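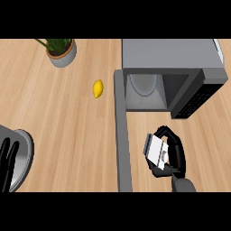
September 4, 2024

Sim again, kitchen counter, both arms. Comparing the two finger sets, Westen (the stiff ones we had in July) against the Toft set, before anybody spends money on the real thing. Controller is the same for both, Gemechu's gains, untouched.

Task as before: small white box into the microwave, door already open. Right arm does the work, left stays low and out of the way.

Toft first. Black rounded fingers, they hook round the box and close up into a loop. Grip is fine but the box sits tilted in it, one corner toward the door. Not sure the tilt matters for the grip. Matters for the door. The slab takes up a lot of counter and the right arm ends up on the far side of it, under the keypad, and has to come up and round into the cavity with not much room.

Ran 80 episodes each set, random start pose for the box, everything else fixed.

Toft: drops rare. Door bumps common, nearly all with the box tilted the same way.
Westen: box comes up square, fewer bumps, but more drops, esp. when it grabs near a corner. Fingertips skate off.

So neither. Would take Toft and fix the approach. Tried adding 3 cm clearance from the door edge, bumps went down, episode got slower. Timed out a couple at 500 steps. Raise the limit? Ask Marisol, she set it.

Contact friction is whatever came with the asset, I have not touched it and I don't trust it. Gemechu says the Westen drops could be all friction. Need to sweep that before saying anything to Cokum.

Also: overhead view loses the fingertips behind the wrist when the arm is coming up from below. Had to read contacts from the log insted. Try the camera a bit further back, or tip it.

Left arm idle the whole time. Could hold the door? Later.

To do
- friction sweep, both sets, 100 episodes per value
- rerun Toft with the clearence on and a longer limit
- lemon as second object, it's already on the counter, round things should suit Toft
- send Marisol the door bump clips

Recent entries
Toft fingers: import and joint limits
Trollmont wrist, backlash notes
Westen set, first grasps (July)
Gain tuning, Gemechu Asfaw
Step limit and resets, Marisol Ñahui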